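**Prirkholm : le rangement des gobelets passe au bras robotisé**

L'atelier Lubis de Prirkholm confie depuis octobre la mise en rayon de ses gobelets cuivrés à un bras à pince. Cadence relevée : 189 pièces par poste.
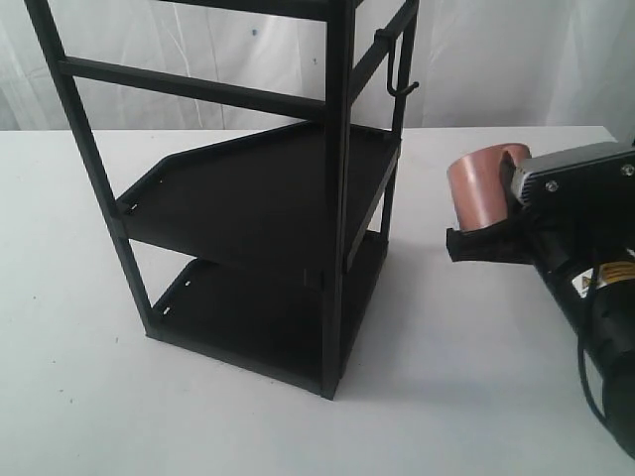
Que deviennent les opératrices ? Les 3 agentes du poste passent au contrôle d'aspect et à la reprise des défauts, à salaire égal.

La formation interne a été assurée par Laine Liepiņa, responsable méthodes. Les consignes d'arrêt, revues avec l'équipe, imposent pince fermée

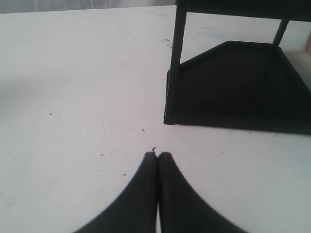
et bras immobile avant tout accès à la table. Le site de Durkunley suivra.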